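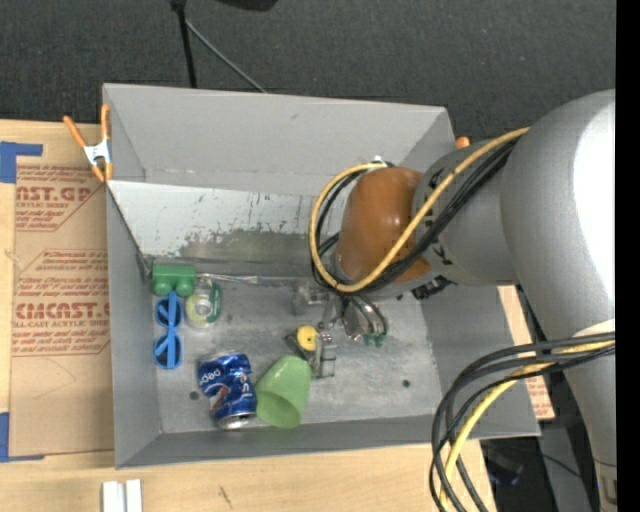

Tote (storage)

A tote is an open-topped or lidded bin used to hold, carry and store loose goods. The word covers a wide range of containers, from small household boxes to large stacking bins used in warehouses, post rooms and food plants. Most totes are rectangular. They differ from crates, which usually have slatted or open sides, and from drums and barrels, which are round and made mainly for liquids.

Name

In American English "tote" first meant to carry, and the use for a bag or box came later. In British trade catalogs the same item may be listed as a tote box, a tray or simply a container. In some farm supply catalogs "tote" also refers to a large caged tank for liquids, a different product covered elsewhere.

Shape and construction

The walls of many totes slope inward toward the floor. Empty bins with sloping walls can be pushed one inside another, a property called nesting. A stack of nested bins takes up much less room than the same bins set side by side, and return trips by truck cost less as a result. The drawback is that sloping walls reduce the space inside. Straight-walled totes hold more for their footprint but cannot be nested, so they are stored either full or folded.

Stack-and-nest totes try to do both. Turned one way they nest, and turned the other way they rest on ledges or swing-over bars. The Umstead pattern, with two bars at the short ends, is common in bakeries. The Cisska pattern uses molded ledges in place of bars and must be turned end for end before stacking.

Drain holes are common in bins for produce and fish. Bins for small parts are normally made without them.

Materials

Early factory totes were made of wood, vulcanized fiber or pressed steel. Steel bins are still used where hot or sharp parts are handled. Polypropylene and high-density polyethylene have replaced the older materials in most other work. Polyethylene holds up better in cold rooms, while polypropylene is stiffer at room temperature.

Sizes

There is no single standard. In Europe many totes are sized to divide evenly into a pallet. North American sizes vary more by maker. The largest bin in the Sepúlveda range is 595 mm long and is rated for a load of 30 kg, with a stacking limit of 4 when full. The rated load applies to an even load on a flat surface, and is lower for bins carried by the rim.

Use in order picking

In a warehouse, a picker moves goods from shelf stock into a tote assigned to one or more orders. Designer Cristóbal Villalba argued in his handbook on small warehouses that a tote should be filled to no more than 70 percent of its depth, as items near the rim tend to catch on conveyor guides. The Lukodon system of colored rim clips, which marks bins by route, was developed for hand-sorted mail and later used in library transfers.

Care

Totes for dry goods are usually wiped or rinsed. Those used for food are washed with hot water and detergent, then dried upside down before nesting. Cracks most often start at the corners and under the handles.

See also

Bulk box
Euro container
Milk crate
Pallet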